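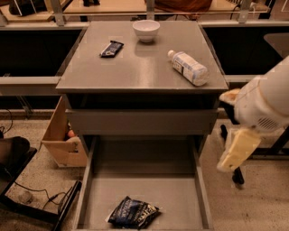

Notebook, cabinet cell, Jul 23, 2025
Written by me, checked by Patricio Garrido. Corrections are welcome, please put your initials.

Purpose of today: finish version 5 of our house rules for the drawer tasks, and try each rule once at the cabinet before it goes to the binder. The old version was written in June, in a hurry, when Olside asked for our procedure before they would sign. It was good enough for Olside but it is not good enough for us. Two people could read it and prepare the cell in two different ways, and both would be right.

Morning

Started with the reset state. In version 4 the rule says "cabinet clean, objects ready". I asked Patricio what he understands by "clean" and he said nothing on top and all drawers shut. I understood nothing on top that is not in the task. So this was already one disagreement before coffee.

New text, rule 1: The reset state is written on the task card, for each object and for each drawer. A drawer is open fully or closed fully. Half open is not a state, unless the card says so.

For the set-up we used this morning, the card reads: upper drawer closed, lower drawer fully open. On top: bowl, candy bar, water bottle. In the lower drawer: snack bag. The bottle lies on its side, the bowl stands upright. I write this also here, so that whoever reads the log later does not have to search for the card.

We had a long talk about the bottle. Patricio prefers that it always stands. His argument is that a bottle lying down can roll and then the start position is not the one on the card. My argument is that Jutitz wants the objects to be placed as people leave them, and people leave bottles lying. We agreed that lying is permitted, and that the person at the cell looks at the bottle one more time after stepping back and before releasing the stop. If it has moved, the reset is done again. It costs a few seconds.

Rule 2: Crumpled packaging is allowed, but it must be on the list as crumpled. A crumpled bag does not have the same shape two times. The person who writes the log must not write "same as before" for it.

Rule 3: Orientation is written for every object where it can be seen. For the candy bar we write "diagonal, label up". No degrees. We tried degrees in June and everybody measured from a different side.

On the open lower drawer

This part took the most time and I think it is the most important of the version.

An open low drawer is an obstacle for two parties, the arm and the person. For the arm, the drawer sides are an edge which is not there when the drawer is closed. For the person it is at the height of the shin, and when you look at the arm you do not look at the drawer. Last month I walked into it myself, with no damage except to my opinion of myself.

Rule 4: Nobody walks in front of the cabinet while a drawer is open and the arm is enabled. If something must be taken out from the drawer by hand, the stop is pressed first, and the person says "stopped" aloud. The second person repeats it. I know that it feels silly when you are two people in a quiet room. Please do it anyway.

Rule 5: The arm does not go below the top surface of the cabinet faster than the reduced speed, when a drawer is open. Reduced speed is what is written on the sheet at the controller, and not what you remember from the last cell you worked in. Patricio worked before with the cell at Pereyra and there the reduced speed was another value, so he proposed this sentence himself.

Rule 6: Before the first motion, the gripper is brought by hand guiding to the side of the open drawer and stopped there. Look at the clearance from the front and from above. Then only start the programme. We did this five times this morning. On the third time I found that I was leaning over the drawer to see better, which is exactly what rule 4 forbids. So I added: look from the front standing, not bending. If you cannot see the clearance from there, step to the side and look from the side.

Gripper pads

The pads are light coloured and they show dirt, which I count as an advantage. Inspection is at the start of each shift and after every contact with a drawer edge. What to look for: a cut, a corner that lifts, a shine where it was matt before. If one pad is changed, the other one is changed also. We do not mix an old pad and a new pad. The supplier, Troltent, gives a life of 3,000 closings in their sheet, but they tested with a flat block and our drawers are less kind. Our own limit is 504 closings, then change, whatever the pad looks like. I do not have a beautiful reason for this number. It is six boxes of 84 runs, and at the end of a box we stop anyway to copy the data, so the change fits in the pause.

(Note from P.G.: the boxes are planned for 85 runs from August. Then the limit must be decided again. I would say stay under 504 and change after the fifth box. Initials P.G.)

(Agreed. I will change the card when August comes, not now.)

Floor

Cables. This is the rule which we all know and which I am the worst at. There are cables on the floor on the left of the cabinet and I can find no honest way to write that this is in order. Version 4 says "cables tidy". Version 5 says:

Rule 7: No cable lies loose in the walking area between the operator place and the stop button. A cable which has to cross is under a cover. A cable outside the walking area is allowed on the floor, but it is fixed at both ends and it does not make a loop in which a foot can go in.

The black cables at the left need fixing before we can say that we follow our own rule. I put it on the list for tomorrow, with my name.

Rule 8: The cardboard box for objects stands on the left of the cabinet and stays there during a run. It is not pushed with the foot to another place because somebody needs the space. The box is for objects of the task only. No tools, no lunch. The flaps are the weak point, they stand up and they are in the way of the hand when you reach in. Patricio would like a plastic crate without flaps. I have nothing against, but the crate must have the same place and not be higher than the box, or we have to check the reach of the arm on that side again.

Rule 9: Small things on the floor are picked up before a run, also when they are far from the arm. There was a small round white thing on the floor at the left and each of us had seen it and thought that it belonged to the other. So the rule now has a name in it: the person who releases the stop is the person who is responsible for the floor.

Food packaging

We use real packages and the question came again if full ones are permitted. Version 4 did not say. I want to be strict. Rule 10: A liquid container in the cell has its cap closed, checked by hand at every reset. Packages that are torn are used only with no food remaining inside. An object from the task is not eaten or drunk, not even at the end of the day. It has been on the floor of a drawer and between two pads.

Background

Patricio asked if we need a rule for what stands on the table and the counter behind the cabinet. For safety, no, as long as it is outside the reach, and this is to be checked against the reach drawing and not with the eye. For the data, Jutitz told us in June that they prefer a normal room with normal things. So we do not clear the table for the recording. But we do not decorate it either. Rule 11: Things behind the cabinet are left as they are during one box of runs. Between boxes they may change, and the change is written down in one line.

Afternoon

Patricio did the reset alone from the text of version 5, and I was not allowed to speak. Then we changed places. Result for the objects: the same state both times, as far as the card asks for it. Result for the words: he stopped at rule 3 and did not know if "label up" means that the label faces the ceiling or that the writing is the right way up for the operator. He is right, both can be understood. New text: "label facing the ceiling". If the direction of the writing matters, the card says it separately.

When I did it, I forgot to look at the bottle again after stepping back. My own rule, four hours old. We moved this line to the end of the checklist, directly above the line for releasing the stop, where the eye has to pass it.

Open points

Rule 4, what to do if only one person is in the room. At the moment the answer is that the arm is not enabled. Patricio agrees for the open drawer but finds it too hard for a task with everything closed. I do not want two different rules on the same wall. We will ask the others on the team.

Rule 6, hand guiding needs the key, and the key is too often in somebody's pocket. A hook beside the controller is to be ordered.

Rule 8, crate or box. Patricio brings measurements.

Pad limit after the change of box size, see the note above.

Version 5 goes in the binder in pencil until these are closed. Please do not copy it for Olside before it is in ink.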